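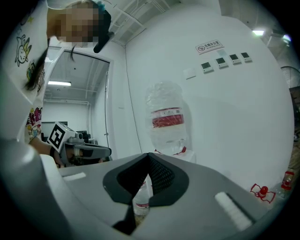
Weather watchers wanted in Brurholm and Javthorpe

Do you glance at the sky before you've even put the kettle on? Then we would love to hear from you! The Pruven Weather Diary is looking for households to keep a simple record of how the heat (and the cold, and the drizzle, we aren't fussy) is felt indoors and out, on ordinary streets and in ordinary back gardens.

We'll lend you 2 thermometers, one for a shady spot outside and one for the room you use most, along with a paper diary to fill in each morning and evening. It takes a few minutes, and you're very welcome to add notes on anything else that strikes you, such as the first frost or a bedroom too stuffy to sleep in.

The diary runs for 6 months, finishing in May, and each household receives 300 kroner as a thank-you. You don't need any experience, and children are most welcome to take a turn with the readings. Flats are just as useful to us as houses, so please don't be put off if all you have is a balcony.

To join, write a few lines about your home to Dilek Kurtuluş or Erhan Uysal, care of the Aydoğan Reading Room, Brurholm, by 28 Sep 2024. Please mention which floor you live on.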